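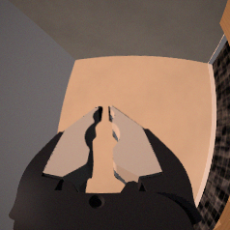 Can a policy trained only on simulated wrist views still be trusted to close its fingers at the right moment?

Most of the time, provided the lighting and the wall colours are changed often enough during training, and we've put our figures below so you can judge for yourself.

Welcome to Rimix, and thank you for stopping by! It's a set of rendered grasping episodes made to go with the Trernetti training method, which teaches a two-fingered gripper when to close using nothing but the view from its own wrist.

What you get

There are 846 episodes in all. Of these, 536 are for training and the rest are held back for testing (please do keep them apart, however tempting it may be late in the evening). Each episode comes with the rendered views, the finger opening at every step and a plain text note of the room settings used.

How it did

The Trernetti policy closed on the object in 76 per cent of the test episodes. The same network trained without changing rooms did noticeably worse - mostly by closing too early, before the object was properly between the fingers.

Known troubles

Shadows on the finger pads are rendered quite hard, and a policy can learn to lean on them. Plain walls with little texture also make it difficult to judge distance. We left 20 of the worst episodes in the test part on purpose, listed in the file called ntuli_hard.

Getting in touch

Precious Makhubela looks after the set and is very happy to hear about mistakes, odd episodes or anything you build with it. The next version is planned for August.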